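Vullthorpe Clothes Swap - planning meeting, Friday evening
Present: Aitana Bustamante (chair), Ismael Lins, Siu-fong Yen, Shivam Solanki (minutes)
Apologies: Iddrisu Darko

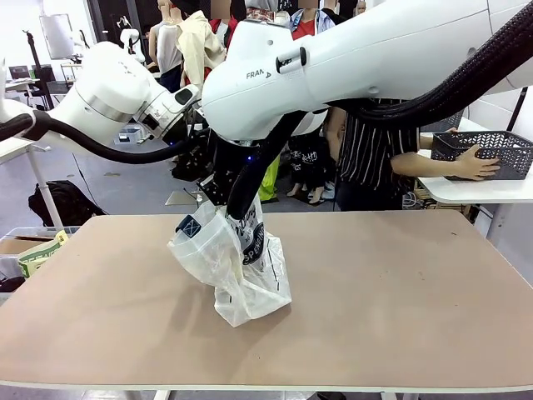 1. Last time's minutes
Agreed. Shivam had spelt Rosthorpe wrong throughout and has now put it right.

2. Bags
A long and very cheerful item! Siu-fong is keen that we keep using plastic bags people already have at home, printed ones included, and everyone was with her. A thin bag stood up on the table with its mouth open is so much easier to fill than one lying flat. We talked about folding the tops down into a cuff, and Ismael showed us his way of doing it, which we all want to copy.
Agreed: one bag per person to start with, more if they ask. Bags with holes go to Ismael for lining boxes.
Action: Siu-fong to ask the Rosthorpe group for their spares.

3. Baskets and side tables
Aitana loves the plastic baskets with holes in the sides and would like one by each packing table, on a small side table of its own, for scarves, belts and gloves. Shivam asked if socks could go in too. Yes, if they are in pairs.
Big tables to be kept clear apart from the bag being packed. Coats and handbags under the stage, please.

4. Mannequins
Lots of love for these. Jackets look twice as good on a mannequin as on a rail, and Ismael has offered to change the outfits through the afternoon. He would like a long coat and something bright for September - offers to him.

5. Leaflets and money
Paredes have quoted for 800 leaflets or 4000. We are going for 800. There is 98 pounds left from the spring swap, and Aitana was delighted to hear it.
Action: Shivam to send the wording to Iddrisu for checking before it goes to print.

6. Any other business
Siu-fong's cousin at Vosadska has 2 clothes rails going free, if we can collect. Ismael will ask about a van.
Tea urn: still leaking at the tap. Carried over.

Next meeting: same room, 7.30pm. Siu-fong is bringing the lemon cake again.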